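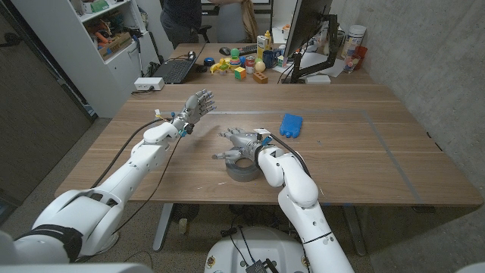
Right hand over the duct tape, left hand up, ice pack waiting its turn. Head camera view.

Subject: Re: [handlearn] How much does the open-hand start pose matter?
Date: 19/04/2020

Hi all,

Sorry for the slow reply, I wanted to finish going through the logs before I said anything silly in front of the whole list. Quoting the question again so nobody has to dig for it:

> We've been training grasp policies on a pair of five-finger hands and
> we keep seeing the fingers close too early, maybe an inch or two
> above the object. Flat things are the worst. The Warkitz people told
> us to start every demo with the hand open and hovering, but that
> sounds like superstition to me. Has anyone tested it? Also, do you
> crop the head camera down to the table, or leave the background in?
> Ours is a mess and I'd love an excuse not to tidy up.

So yes, we tested it, and I was on your side going in! I thought the hover thing was just a habit that got passed around with the Bellis code. I'm now mostly a convert, with a couple of grumbles.

What we did: two sets of demos, 900 each, same tabletop, same objects, same people driving. In the first set the operators could start the grasp however they liked. In the second they had to bring the open hand over the object, palm down, and hold it there for a beat before going down. Everything else we left alone. Then we trained the same network on each set, from scratch, and ran both on the real arms.

The early closing you describe showed up all over the place with the free-start policy. On the duct tape roll lying flat (our nastiest object by a mile, and I'm guessing one of yours too) it got 12 more failed grasps than the hover one did over the same test list. Most of those were fingers curling in the air or the fingertips landing on top of the roll and skating off. The hover policy still messes up, but it messes up lower down, if that makes sense, and it's much more willing to back off and have another go.

My guess at what's going on: when people start however they like, they blend the reach and the close together, and everybody blends them differently. The network sees a hand half closed at all sorts of heights and averages it into mush. The pause gives it one clear spot where the fingers are open and the next move is straight down. I can't prove that. Somebody at Damollow suggested it could simply be that the pause gives more camera frames near the object, and we haven't ruled that out. An easy check would be to cut the pause out of the demos after recording and retrain. It's on my list, below a bunch of other stuff.

Grumbles, as promised. First, the pause makes it slow. Demos took up to 19 seconds longer with some of our newer operators, mostly because they fussed over lining the hand up. Second, the ice pack didn't care at all. Same score both ways, within noise. It's got those ridges and I think the fingers just find something to hang on to whichever way they arrive. So if your objects are all chunky, you may be paying for nothing.

About the idle hand: we ask operators to keep it raised and open while the other one works. In the early Trudau runs we let it rest wherever, and the policy learned to drift it over toward the working hand at the worst moments. We never measured that one properly so please don't quote me on it.

And the background, good news for you. We don't crop. There's a whole second desk behind ours with a laptop, a stacking-ring toy, a mustard bottle, a monitor on an arm and so on, and people come and go back there too. We did try cropping to the taped rectangle on the table and it was a tiny bit better in the room where we trained and clearly worse once we moved the setup. So keep your mess. What we do care about is the thin gray tape line that marks the work area. Objects start inside it, every time, and I'd put that ahead of any cropping trick.

One thing I'd love to hear from others: is anyone using a shorter pause, or a hover with the fingers already partly shaped to the object? I tried the second one for an afternoon in September and gave up because my own hand kept cramping in the glove, so I've got no data worth sharing.

Happy to send the test list and the grasp labels to whoever wants them, just write to me off list. The labels are a bit rough for the first batch.

Cheers from the hand lab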